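A very long thread about sorting laundry on the bed, because my sister-in-law asked how I do it in the flat at Cukthorpe and my answer got out of hand. Get yourself a cup of tea first - 1/8

Begin with the bed. I strip it down to the bottom sheet and spread a big white towel over the near half, the thick loopy sort. I started doing it in October after a pair of black leggings left fluff all over a clean sheet, and I've been rather smug about it ever since. 2/8

Next comes the box. I know there are lovely baskets out there (I did look at one in the Masent sale, and then I looked at the price) but a plain cardboard box does me very well. It goes on the carpet by the corner of the bed and the coloured things go in there, bright orange and all, so the whites can have the towel to themselves. 3/8
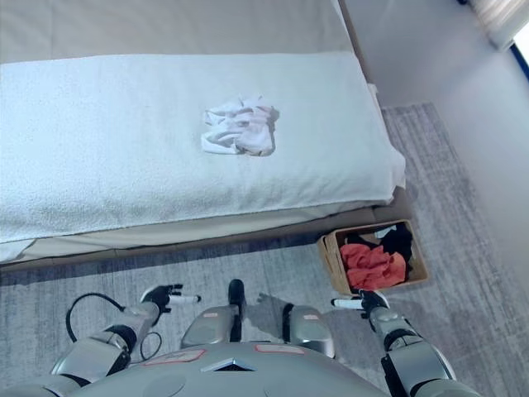
4/8 - SOCKS
My favourite bit, and I do realise how that sounds! Small white things go in the middle of the towel, where I can't lose them. If you put them near the edge they go down the side of the mattress and you meet them again in spring. I don't pair anything at this stage, I just let them sit in a heap until everything else has been dealt with.

5/8 - BRIGHTS
Anything orange or red gets its own wash in this house, and has done ever since the year of the pink pillowcases. Cool wash, inside out, and not too much in the drum. I've tried the Rengifo colour sheets and the Demov ones and I couldn't tell you the difference, so now I buy whichever is nearest the till.

6/8 - THE TOWEL ITSELF
It goes in last, with the whites, on a hot one. Give it a good shake out of the window first if you've got a window by the bed, and if your neighbours are the forgiving kind. No softener on towels, please! It makes them feel nice for a day and then they won't dry so much as a teaspoon.

7/8 - HOW LONG IT TAKES
Up to 28 minutes if I've let it pile up, and a good deal less if the radio is on and I'm not stopping to read labels. I do mine on a Sunday while the daylight's decent, as navy and black look exactly the same to me under the bedroom bulb.
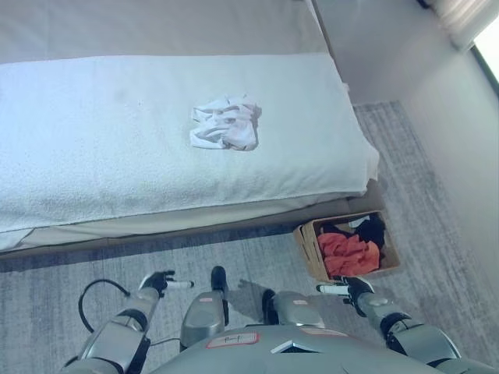 Tansy & Thimble replied: Do you not find the whites go grey if they wait about in a heap all week? Mine go straight into a soak on the day and I still lose the battle by Christmas.

Oh, a soak is a very good idea, and I wish I had the patience for it! Mine do go a bit grey at the heels. I give them a scrub with a bar of plain soap before they go in, and after that I accept them as they are. Socks live a hard life. 8/8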